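Vorkora Room Items: README and data card

Release name: Cokeo
Site: Fladitz, 2 rooms joined by a doorway
Last edited: Sunday, November 14, 2021

Overview

Vorkora Room Items is a text dataset on where ordinary things stand in a shared room and where they are supposed to stand once the room has been tidied. It covers 159 item records and 3000 placement notes from the Fladitz site. An item record describes one physical thing, such as a chair, a bottle or a length of cable. A placement note gives the position of one item at one time, in words, relative to something that doesn't move.

The dataset was put together for work on household language: how people name small objects, how they say that one thing is beside or behind another, and what they count as out of place. It can also be used as a plain inventory format by anyone who has to keep a room in order.

Files

items.tsv – one line per item
notes.tsv – one line per placement note
terms.tsv – the Dela Peña word list, 200 terms with short definitions
rooms.txt – the fixed parts of each room: walls, doorways, windows, pillars, pipes, built-in surfaces
CHANGES.txt – release history

All files are UTF-8 with Unix line endings. The first line of each TSV file is a header. Empty fields are left empty and are not filled with a dash or a zero.

Fields in items.tsv

item_id: short string, stable across releases
name: common name from the Dela Peña list
size_class: hand, arm or floor
home: the place where the item belongs, or "none"
moves: yes, no or rarely
attached: item_id of anything connected by a cable or a hinge

The size class is about handling. A "hand" item can be picked up with one hand, an "arm" item takes both, and a "floor" item stays on the floor and is cleaned around. Large speakers are always "floor", including those that one person could lift.

Floor corners
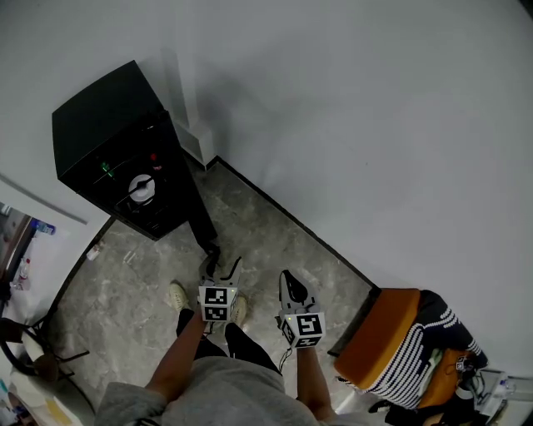

Corners account for most of the disagreement between annotators. A corner has two walls and therefore two possible reference edges, and the Dela Peña list at first allowed either. The current rule takes the wall that the item's back faces, and falls back on the nearest vertical feature if the back is unclear. The tall black loudspeaker is coded by this rule as "floor, back to wall", with the white pipe or column behind it as the vertical feature. Its cable gets an item record of its own and is linked through the attached field, as it lies along the floor and is often the thing that has to be moved before sweeping. The small white piece of trash next to the base has home set to "none" and moves set to "yes". Litter of this kind is kept in the release. An earlier draft removed it, and the notes for tidied and untidied corners then read the same.

Items seen through a doorway are recorded under the room they stand in, never under the room they are seen from. Where the name of a bottle can't be settled, it is entered as "bottle" with the color of the label, if it has one, in the note text.

Things under other things

Chairs, stools and side tables collect objects beneath them. The word "under" is used only when the item is covered from above by the seat or top. If it merely touches a leg, the term is "beside". Flat paper is a separate case: a sheet on the floor is coded "on floor, flat" plus the nearest furniture, and its home is "none" unless the item record says otherwise. Boxes kept under a chair on purpose do occur at this site. They have home set to "under chair" and do not count as out of place.

Fields in notes.tsv

note_id: integer
item_id: key into items.tsv
room: A or B
relation: one term from the Dela Peña list
anchor: the fixed feature or large item used as reference
state: open, closed, upright, lying, folded, empty string
text: the note as written, one to three sentences

Anchors should be fixed features wherever one is in reach. Annotators used furniture as an anchor when no wall, pillar or window was close, and those notes break when the furniture is moved. They can be filtered by checking that the anchor appears in rooms.txt.

Containers and doors

The state field applies to anything with a door, lid or drawer. A door counts as open as soon as the inside can be reached, at whatever angle it stands. "Ajar" was dropped from the list in April after two annotators could not agree on it with any consistency.

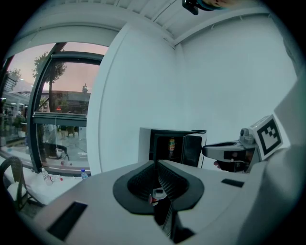 An item inside a container gets the relation "in" and the container as its anchor, and the container carries its own note with its own state. Nesting is limited to two levels. A can in an oven on a counter is therefore written as can in oven, oven on counter, and the link from can to counter has to be derived. Cans, jars and bottles also take "upright" or "lying" in the state field. Contents are never guessed from a label. The name field holds the kind of vessel only, and the main label colors may go in the note text.

Small appliances caused naming trouble. Annotators used "oven", "mini oven", "toaster oven" and "microwave" for items of much the same shape, sometimes for the same item on different days. The list now has the parent term "box appliance", and the narrower names are used only when the type has been confirmed at the site. Searches on "microwave" alone will miss records.

Known limitations

– One site only. Words for room features are those used at Fladitz and may not carry over.
– Evening notes outnumber morning notes, and color words are less dependable in them. Beige, gray and white are the usual confusions.
– Cables are undercounted. A cable running behind a cabinet was recorded only if part of it could be seen from a standing position.
– Home positions reflect what the people using the rooms said they should be. For 2 items the answers conflicted and both were kept, separated by a semicolon.
– Windows and ceilings are listed in rooms.txt without measurements.

Terms of use

Free for research and teaching. Redistribution is allowed with this README included and the item identifiers unchanged. Please cite as "Vorkora Room Items, Cokeo release". Corrections to the Dela Peña list should quote the term, the note_id and the proposed wording. Corrections to home positions are not accepted from outside the site.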